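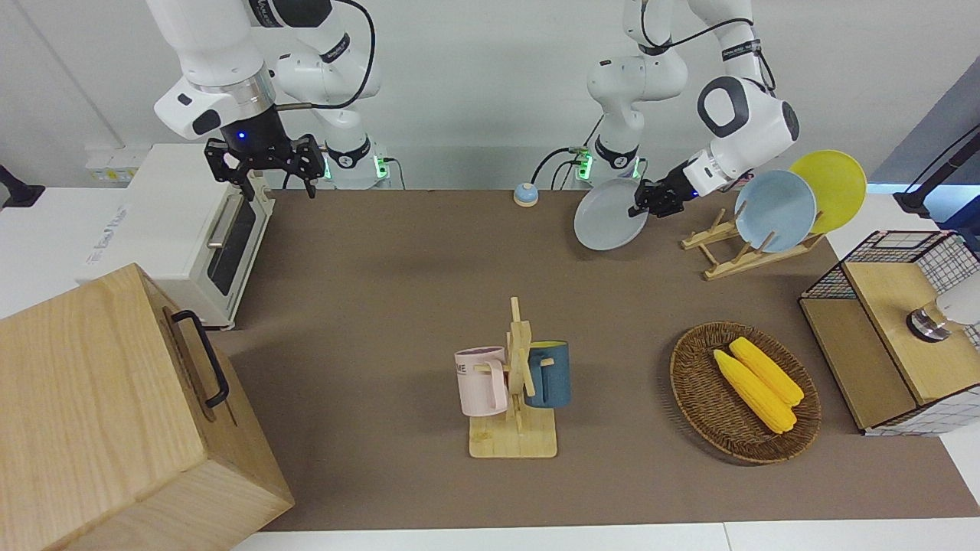

A pale grey plate above a brown tabletop.

Meals at Norngate: an interview with the Head of Catering
Published July 4, 2026

The catering department at Norngate Hospital served 1,982 patient lunches in the first week of June, all of them on china. Until last spring most would have gone out in sealed trays with a film lid. The Head of Catering, who joined the hospital five years ago from a school meals service, spoke to the staff bulletin about the return to plated meals and what remains to be done.

The change began on Eshun Ward, which cares for older patients recovering from falls and fractures. Ward staff had reported for some time that lunches were coming back barely touched. "We had looked at the recipes twice and altered the seasoning, the portion size and the order of the menu," the Head of Catering said. "In the end it was a healthcare assistant who asked whether patients could get the lids off. Many of them could not, and they did not like to ask."

A trial was agreed with the ward sister and the dietetics team. Food was sent up in heated trolleys and plated at the ward door, so that each patient could say how much they wanted and whether they would like gravy. Over the trial period the food left uneaten fell by almost 50 per cent. The Head of Catering was careful about the figure. "It was one ward, in mild weather, with a team that wanted it to succeed. We have seen a smaller fall elsewhere, and on the surgical wards the picture is mixed."

Asked about the cost, the Head of Catering said that the department had expected to spend more on staff time and had done so. Two posts were added to the wash-up, and the lunch service now starts earlier. Against this, the hospital buys far fewer trays and pays less for food waste to be taken away. The finance department will report on the full year in due course.

The choice of crockery took longer than expected. Plates had to be heavy enough to stay put on a bed table and light enough to be carried in quantity. White was ruled out for Eshun Ward after patients with poor sight found it hard to make out fish and mashed potato. "I had not given it any thought before," the Head of Catering said. "You put a white meal on a white plate and for some people there is nothing there."

Ordering has also changed. Patients used to fill in a card the day before, and by lunchtime the card had often followed them to the wrong bed. Orders are now taken in the morning and entered on the Kuvov system, which sends them to the kitchen by ward and by diet. There were difficulties in the early weeks – soft diets were printed under the wrong heading, and the kitchen went back to paper until this was put right.

Ateo House, the rehabilitation unit on the far side of the site, is still served with sealed trays. Its kitchen has no room for a heated trolley, and the building work needed has not yet been approved. "I would like to see it done, and the staff there have been very patient," the Head of Catering said. "They have a dining room with a view of the garden. It ought to have proper plates in it."

Relatives who wish to help a patient at mealtimes are welcome on all wards and should speak to the nurse in charge on arrival.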